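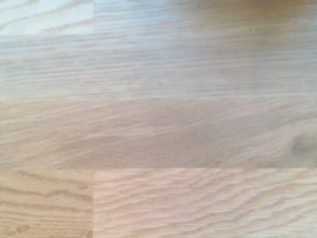

인쇄하기 | 이메일로 보내기

# stinlow-wristcam: 손목 카메라 작업대 데이터 카드

stinlow-wristcam은 공용 작업실에서 조립한 탁상용 로봇 팔 Stinlow의 손목 카메라 영상과 관절 로그를 묶은 소규모 데이터셋이다. 팔 하드웨어와 제어 코드는 별도 저장소에 있고, 이 저장소에는 데이터, 변환 스크립트, 카메라 보정 파일만 들어 있다. 작업면은 밝은색 나무이고 판재 사이 이음선이 곧게 나 있어서, 물체가 없는 구간에서도 이음선을 기준으로 카메라의 회전 오차를 대략 확인할 수 있다. 다만 근접 거리에서는 초점이 무르기 때문에 가는 나뭇결을 특징점으로 쓰는 방식은 권하지 않는다. 굵은 줄무늬가 있는 판재 쪽이 추적에 유리하다.

## 담당

- 기구부, 배선, 보정: Aravind Arumugam
- 수집 스크립트, 로그 형식: Harish Panicker

문의는 저장소 이슈로만 받는다. 메일은 확인이 늦다.

## 구성

data/ 아래에 에피소드별 디렉터리가 있다. 전체 에피소드는 300개이며 각 디렉터리의 내용은 다음과 같다.

- wrist.mp4: 손목 카메라 영상. 15 fps 고정
- joints.csv: 관절 각도와 목표값. 단위는 라디안
- gripper.csv: 그리퍼 개폐 명령과 모터 전류
- meta.json: 작업 이름, 조작자, 조명 설정, 보정 파일 버전

타임스탬프는 모두 호스트 PC의 단조 시계 기준이다. 카메라 내부 시계는 기록하지 않는다. 영상과 관절 로그는 주기가 다르므로 tools/align.py로 맞춘 뒤 사용한다. 이 스크립트는 최근접 이웃 방식만 지원한다. 보간이 필요하면 joints.csv를 직접 읽는다.

## 작업 종류

작업은 네 가지다. meta.json의 task 필드에 아래 이름이 그대로 들어간다.

- home_scan: 물체 없이 작업면 위를 저속으로 이동
- pick_block: 블록 집기
- place_tray: 트레이에 내려놓기
- regrasp: 놓친 물체 다시 집기

home_scan은 보정 점검과 배경 모델용이다. 정책 학습에 섞으면 정지에 가까운 동작이 과대 표집되므로 기본 분할에서는 빠져 있다. 포함하려면 --with-scan 옵션을 준다.

## 하드웨어

베이스는 Ollbridge 알루미늄 프로파일에 볼트로 고정했다. 어깨와 팔꿈치 감속기는 Heitmann 제품이고 손목 이후는 3D 프린트 부품이다. 카메라 브래킷은 v2를 쓴다. v1은 장시간 구동하면 나사가 풀려 시야가 조금씩 처졌다. v1으로 찍은 에피소드는 meta.json의 bracket 값으로 구분할 수 있고, 해당 외부 파라미터는 calib/v1/에 따로 두었다. 두 버전의 보정 파일을 섞어 쓰면 안 된다.

작업면은 수집 전에 Clenex 천으로 마른 닦기를 한다. 세정액은 쓰지 않는다. 그래도 작은 점이나 티가 영상에 남는 경우가 있다. 표면의 것인지 렌즈의 것인지는 연속 프레임에서 움직임을 비교해 판정한다. 카메라가 이동해도 같은 픽셀에 머물면 렌즈 쪽이다. 단일 프레임으로는 판정하지 않는다.

## 조명

천장등만 사용했다. 카메라 자동 노출은 껐지만 화면 안의 밝기는 균일하지 않다. 작업면이 가까울 때 한쪽 모서리가 밝고 반대쪽이 어두워지는 프레임이 있다. 비네팅 보정은 적용하지 않은 원본이며, 보정 계수도 제공하지 않는다. 색 임곗값으로 물체를 분할하려는 경우 판재마다 색조가 다르다는 점을 고려해야 한다. 회색기가 도는 베이지와 분홍기가 있는 판재가 나란히 있어 단일 배경색 가정이 맞지 않는다.

## 사용법

pip install -r requirements.txt
python tools/check.py data/
python tools/align.py data/ --out aligned/

check.py는 누락 파일과 타임스탬프 역전을 검사한다. 오류가 있는 에피소드는 목록만 출력하고 삭제하지 않는다.

## 알려진 문제

- gripper.csv의 전류값은 영점 보정 전 값이다. 절대값 비교에 쓰지 말 것.
- regrasp 일부에서 첫 접촉 직후 영상 프레임이 빠진다. USB 허브 문제로 추정하며 원인은 확정하지 못했다.
- joints.csv의 손목 회전축은 3월 이전 로그에서 부호가 반대다. align.py가 자동으로 뒤집지만 원본 파일은 그대로다.
- 조작자가 두 명뿐이라 동작 습관이 편중되어 있다.

## 변경 예정

카메라 시계 기록 추가. 브래킷 v3는 도면만 있다.

인쇄하기 | 이메일로 보내기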